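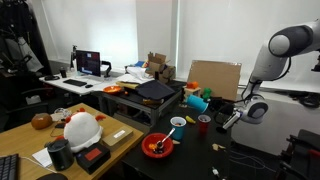

How often should the gripper on a small tabletop arm be inspected?

Every morning before the joints are powered, and again after any contact harder than the task calls for. A weekly inspection is enough for the base and the mounting bolts, provided that the arm stays on the same table.

The remainder of this post sets out how the Ruranier cell is kept in working order. I have been responsible for it since the spring, when Ifigeneia Kyriakidis handed over the logbook and moved to the Getau site. Several readers wrote after my earlier post on arm calibration to ask what the daily routine looks like in an ordinary office, without a fence or a dedicated hall. What follows is the routine as it stood in October, with the changes made after the cable fault described further down.

## The cell and its purpose

Ruranier is a single arm working over a black table by the windows. It is used for handling household objects: cups, bowls, play food, utensils. The programs ask the arm to lift a cup, tilt it over a target, return it upright and release it. Tilting is the demanding part. The wrist turns far from its resting position, the cable has to follow, and the load shifts inside the fingers while the cup is turning. The light blue cup, tipped with its rim facing down and to the right above the tabletop, shows the sort of pose in which a poorly routed cable will make itself known.

The gripper was supplied by Redden, and the motion software is Boros, which we have kept on the same release for the whole of this year. I mention the release only to explain why some of the menu names below will not match newer installations.

## Before power

The morning check is done with the supply off and one hand on the forearm. I begin at the wrist and work toward the base, which is the opposite of the order printed in the Redden manual. The wrist is where faults have appeared in this cell, and I prefer to look there while my attention is fresh.

- Move each finger by hand through its travel. It should slide evenly, with the same resistance at both ends.
- Look at the finger pads under a flashlight. Replace them if the edge has lifted, even at one corner.
- Press each connector at the gripper until it seats. Do not pull on it as a test.
- Follow the cable back over the upper link and confirm that the loop is free. It must not rest against the joint housing.
- Wipe the wrist cover and the finger slides with a dry cloth.

The cable loop deserves a further word. A generous loop behind the upper link looks untidy, and visitors have more than once suggested tying it down. It was tied down for most of the summer. The result was a connector that worked itself back a little each time the wrist rolled, until the gripper began to drop out in the middle of a tilt.

## Applying power

The gripper runs from a 24 volt supply that is separate from the arm's own. The arm is brought up first and allowed to finish its self-test. The gripper supply follows. If the order is reversed, Boros records the gripper as absent, and the only remedy on our release is a full restart.

Once both are up, I open and close the fingers with nothing between them and listen. A healthy gripper makes one short sound in each direction. A second sound at the end of travel generally means that something has collected on the slide, and the supply goes off again until it has been cleaned.

The first motion of the day is always run at reduced speed with the emergency stop within reach of the operator's free hand. This rule has no exceptions for experienced staff. I have been asked whether it applies when the arm was in use only an hour earlier and someone has merely moved the table. It does — a moved table is a new setup as far as the arm is concerned.

## Checking position

The arm keeps its own position well. The relation between the arm and the table is less dependable, for the simple reason that people lean on tables. We therefore keep a small mark taped near the mounting plate and drive a pointer to it from above. An offset of up to 2 mm is accepted and written in the log. Anything greater calls for the calibration program, and the day's work waits.

Ifigeneia used a stricter limit when the cell was new. I relaxed it after comparing a full month of entries and finding no difference in the grasps. She disagreed with the decision at the time and has, I believe, kept the stricter limit at Getau.

The calibration program takes the better part of half an hour. It should be run with the table cleared of whatever the arm might brush against. Objects placed at the back of the table may remain if they lie outside the path shown in the Boros preview, although I would advise a new operator to clear everything and put it back afterward.

## The connector repair

Those who follow this site will recall that grasps had begun to fail in August without any pattern that I could find. The entries from that period do me little credit. I replaced the finger pads, then blamed the cups, then lowered the tilt speed, and the failures continued through all of it.

The fault was found by moving the cable by hand while the gripper was closed and idle. At one particular angle of the wrist, the status light went out and came back. It was brief enough that the software reported a lost grasp, with no mention of lost power. The log code was 1704, listed in the Redden documents as "object not held." Taken literally, the code was correct. The fingers had relaxed and the object was no longer held.

The repair was carried out as follows.

1. Both supplies were switched off and the plugs removed from the wall.
2. The forearm was supported on a block of foam.
3. The old cable was freed from its ties and unplugged, gripper end first.
4. The new cable was laid along the same path, with a loop long enough for the wrist to turn fully in both directions.
5. The gripper end was fixed with a clip set a short distance back from the connector, so that the clip carries the movement.
6. The wrist was turned by hand through its whole range, slowly, with a second person watching the loop.

Afterward we ran 100 tilts with an empty cup at working speed. I wrote down the result of each one by hand, although Boros keeps its own record. The gripper held on every tilt. We then repeated a shorter series with a filled cup, and the tilt speed was returned to its former value at the end of that week.

The clip in step five is an addition of ours and does not appear in the manual. It was cut from a strip of soft plastic. I have asked Redden whether a proper part is available and have received a courteous reply that did not answer the question.

## Cups, bowls and cleaning

The objects need looking after as well. Cups are washed at the end of the day and left to dry upside down overnight. A cup with any film on the outside will slip during a tilt, and the trace it leaves on the pads affects every grasp that follows. Soap without added oils should be used. We lost an afternoon to a hand soap that was pleasant to use and left the cups as slick as glass.

Small filler pieces are kept in the upright cups between runs, and they end up on the tabletop in the course of the work. They should be collected before each new program is started. A piece under the base of a cup will tilt it by an angle too small to notice while standing, and the fingers then close unevenly on the wall. Utensils left resting in a bowl are treated with similar caution. A handle pointing upward takes up far more room than the bowl does, and the preview in Boros knows nothing of it unless the operator has entered it.

The black tabletop is wiped with a damp cloth and allowed to dry fully. It shows pale crumbs well, and on the whole I have been glad of the color, though it shows dust equally well by late afternoon.

## Surroundings

The cell shares its room with desks, monitors and a good deal of packaging. I do not consider this ideal. The working rule is that the reach of the arm belongs to the arm while it is powered, and that chairs are pushed back before the first motion. Cables on the floor between the table and the chairs are a matter on which I have not yet reached a satisfactory arrangement. A floor cover was tried and proved more of a hazard at its edges than the cables had been. Suggestions by mail are welcome.

The window blinds are kept down during camera work, with the lamps at a fixed setting. Direct sun on the tabletop around four in the afternoon was enough to confuse the cup detector on clear days.

## Keeping the log

Each entry carries the operator's initials, the pointer offset, the state of the pads and any code shown by the gripper. I have added one line since the repair, for the condition of the cable loop. Most days it reads "free," and I still ask for the word to be written out in full. A tick mark is too easily made from the chair.

Pads are ordered in pairs and arrive slowly, so the spare pair is recorded on the inside cover with the month in which it was opened. The next scheduled work is the replacement of the finger slides, for which the parts are still on their way from Getau.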